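Subject: Re: [vanine-owners] Skirnport in June, sites and hookups??
Date: August 14, 2020

Quick one, packing up today so excuse typos.
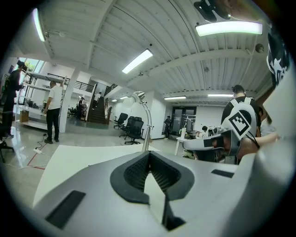

Nokuthula Masilela wrote:

> Has anyone stayed at Skirnport lately with anything over 30 ft? We are thinking next June, two weeks, maybe three. Website says pull-throughs but the map only shows back-ins along the water. Also is the dump station still the one up the hill? Last time we went it was a mess to get to with the tow car on. And what are they charging now. The phone just rings.
>
> Would consider Fletcombe instead if people like it. We have the dog.
>
> Nokuthula

OK so. We just did 12 nights at Skirnport in the Vanine, left this morning. Site 157, back-in, on the creek side. Pull-throughs do exist but they are all in the back loop behind the laundry, no view, and the monthly people have most of them. If you want one ask for it by number when you book, don't let them put you down as "any".

Back-in on the water is fine for your length I think. Tight turn by the propane tank. Unhook the toad first. Cayetano Moya didn't and he was there a good half hour with everybody watching from their chairs.

Hookups: full on the creek side, 50 amp, water pressure low in the evenings. Bring your own regulator anyway. Waterfront row is water and electric ONLY, so yes you'd be using the dump station, and yes still up the hill. They did widen the road. Still gravel. Go before 9.

Rates - we paid 185 for the cleaning/late departure/whatever deposit, got it back on the card already. Nightly depends on the row, and the weekly rate is a lot better, they don't offer it unless you ask. The phone is hopeless, email the office. Got an answer in a day.

Wifi no. Don't even try. Cell ok at the top of the hill and by the pool, nothing at our site. Pool was open, limited hours, sign up on the sheet at the office. Clubhouse closed.

Fletcombe: only been once and that was a while ago. Nicer trees, smaller sites, they were strict on dogs (leash, and not in the cabin area at all). Araceli Carrasco was there this summer with the little Minami trailer, she would know better then me. Araceli are you reading this?

Levels at Skirnport, forgot. Our site dropped off at the front, needed every block we own. 157 and the next couple up are all like that. The ones nearer the bathhouse are flatter, but you get the door banging all night.

Store has ice, milk, firewood, some hoses and fuses. Nearest real groceries is in town, park on the street side, the lot has a height bar.

Will send the site map when I get home if I can find were I put it.

Frøydis Sundqvist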